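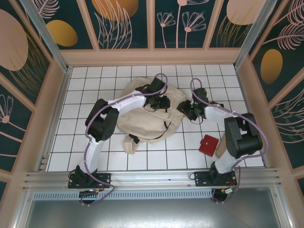 Am 12. schrieb ein Listenmitglied:
> Solange mir keiner zeigt, dass so ein Ding eine Handtasche
> ausräumt, ohne dass jemand danebensteht, glaube ich kein Wort.
> Saugen und Rasenmähen, gut. Aber alles, was weich ist und
> zusammenfällt, bleibt noch lange Handarbeit. Bei uns in der
> Sattlerei Ertürk hat man das auch durchgerechnet und gelassen.

Hallo zusammen,

da muss ich doch mal reingrätschen, weil ich bei Drultero in Turberg ja fast jeden Tag vor so was sitze. Im Grunde hast du recht, Stoff ist gemein! Eine Kiste bleibt eine Kiste, die greift man von oben und fertig. Die beige Stofftasche auf dem Bild liegt dagegen als Knautschhaufen auf den Fliesen, und wo da jetzt die Öffnung ist, müsste ich selber erst mal suchen. Und dann noch die Riemen — wenn die sich um einen Finger wickeln, ist für mich der Durchgang gelaufen.

Deshalb nehmen wir im Projekt Salto auch zwei Arme. Einer hält den Rand fest, der andere geht rein oder zieht raus, so wie man es beim Einkaufen eben auch macht. Mit einem Arm haben wir es im Mai probiert, das war ein Trauerspiel, die Tasche ist einfach immer mitgewandert.

Zahlen, weil danach gefragt wurde: 2000 Durchgänge waren geplant, 1347 haben wir bisher. Davon sind 536 ganz ohne Eingriff durchgelaufen, und bei 133 mussten wir komplett abbrechen. Der Rest ist so mittel, da hat jemand kurz nachgeholfen. Für einen Haushalt ist das natürlich zu wenig (meine Mutter würde mir was husten), aber vor einem Jahr hätte ich auf nicht mal hundert getippt.

Kleines Zeug wie die rote Geldbörse rechts unten ist übrigens dankbarer als die Tasche selbst, das hat wenigstens eine feste Form. Wäsche falten, Betten beziehen, Jacken aufhängen, da sehe ich im Moment noch kein Land. In der Werkstatt würde ich eher mit Zureichen und Sortieren anfangen, Nähen erst viel später.

Mich würde interessieren, woran es bei Ertürk gescheitert ist — am Preis oder an der Taktzeit? Schreib ruhig an die Liste, das lesen bestimmt auch andere gern.

Viele Grüße aus Turberg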